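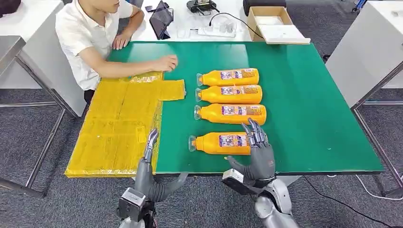

Orange bottles on the green mat

Is it safe to use floor cleaner past the date on the bottle?
Posted by Emiliano Requena, 16th June

I cleared out my mother's utility closet and ended up with a lot of unopened floor cleaner. Most of it is Tillska concentrate for tile and sealed wood. The date stamped on the bottom is February of last year. It has been stored indoors the whole time, next to the water heater. I have ceramic tile in the kitchen and older oak in the hall. Can I still use it, or should I get rid of it? And if I get rid of it, can it go down the sink?

Driss Tawfik
Concentrates usually keep longer than the date, but they lose strength, and heat speeds that up. Pour a little into a clear glass and look at it. If it has split into layers and won't mix back together when you stir it, don't use it. The same goes for lumps or a sour smell.

If it looks normal, mix a small batch at the strength given on the label and try it on the tile first, somewhere behind a door. Let it dry overnight. Old cleaner tends to leave a dull film – you will see it best with a lamp held low to the floor. I would keep it off the oak. A film on tile comes off with warm water and a little vinegar, but on a worn finish it can get into the grain.

Don't pour several bottles into each other to save space, and never mix it with bleach.

As for the sink, read the disposal section on the label. Many towns take household cleaners at the waste depot a few times a year. Ours in Zostbridge charges nothing for up to 17 pounds.

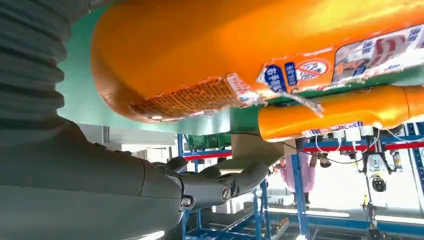 Raili Vuorinen wrote that she had used Tillska two years past its date on bathroom tile and had no trouble, but that she had to use nearly double the amount to get the same result, so she didn't think it was worth the bother for a whole closet of it.

Ilari Miettinen
just throw it out, a new bottle is 4 dollars

Emiliano Requena
Thanks. I tried the glass and one of them stayed in layers, so that one goes to the depot. The rest I will use on the kitchen tile only.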